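Prandale wants a second picking arm, and the quote is in

I stopped by Prandale in October to ask how the picking cell was coming along, and ended up spending most of my visit in front of a spreadsheet. That's fine by me! I like a good spreadsheet, and this one will decide whether the small shop over on the Bevby side of town gets a second robot arm before spring.

The short version is that the owners have said yes to a second cell in principle, with a cap on what they'll spend up front. Kyung-tae Maeng runs the budget side and has been collecting quotes since summer. Ha-rang Han runs the bench, and she has been collecting complaints (her word, and she keeps them in a spiral notebook). The two of them have to agree on one list before the order goes out, and when I was there they were maybe three lines apart.

The arm itself isn't what they argue over. They want the same model they already have, so the spare parts and the training carry over. The arguments are all about the stuff around it. A gripper set from Mansilla comes to $2,661, fingers and fittings included. A spare cable and hose kit is another $1,173, and Kyung-tae would really like to push that one to next year. Ha-rang would really like him not to. Cables flex all day long, she told me, and if one goes in the middle of a run you've got a very expensive coat rack until the new one ships.

I asked how long shipping takes. Thirty-three days for the cable kit, according to the last quote. Kyung-tae got a bit quiet after that one.

The bench work is bin picking, which means the arm reaches into a box of parts lying any which way and has to come up with one. Red and green bars are what they practice on. They lie at different angles, and some end up right against a wall where the fingers have to squeeze in, so Ha-rang thinks they're a fair test of whatever gripper you're thinking of paying for. The box is held with plain spring clamps, the orange-handled kind, and she has no plans to spend money on anything fancier there.
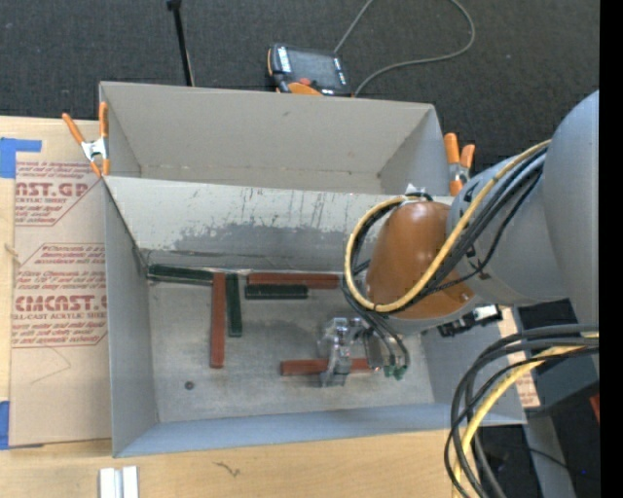
Does a second cell have to cost as much as the first one did?
It usually comes in lower, as long as you stay with the same arm. The programming, the training hours and a good part of the safety paperwork have been paid for once already, so what's left is mostly the arm, the tooling, the installation and the spares.

Installation is where I'd have guessed wrong. I figured you bolt the thing down and plug it in, but Kyung-tae's sheet has separate lines for power, for a stiffer table, for guarding, and for five days of a technician's time. The technician comes from Prultum, the integrator that set up the first cell, and they want the days booked well ahead. He has also put in a line for floor space, even though Prandale owns the building. His thinking is that the corner could be holding something else, so it ought to show up as a cost. I'd never seen anybody do that and I kind of love it.

They looked at leasing too. The monthly payment was easy to live with, but the contract tied them to the leasing company's service plan, and Ha-rang wanted to be free to swap grippers without making a phone call first. So it's a purchase, split over two budget years – arm and installation in the first, some of the tooling in the second.

What falls in which year is still open. The Mansilla set is in year one for sure. The cable kit was sitting in year two when I arrived and had a question mark next to it when I left, so draw your own conclusions. There's also a small line for practice parts and replacement boxes, which Ha-rang says get used up faster than people expect, and one for a second controller holder that neither of them could remember adding.

The final list goes to the owners at the end of the month. If they sign, Prultum will come out to measure the corner, and I'm told I can come and watch as long as I stand behind the tape. I'll post an update when there's a signature. Kyung-tae has also promised me a copy of the blank spreadsheet for anyone planning a cell of their own – write to me and I'll pass it along once he's cleaned up the formulas.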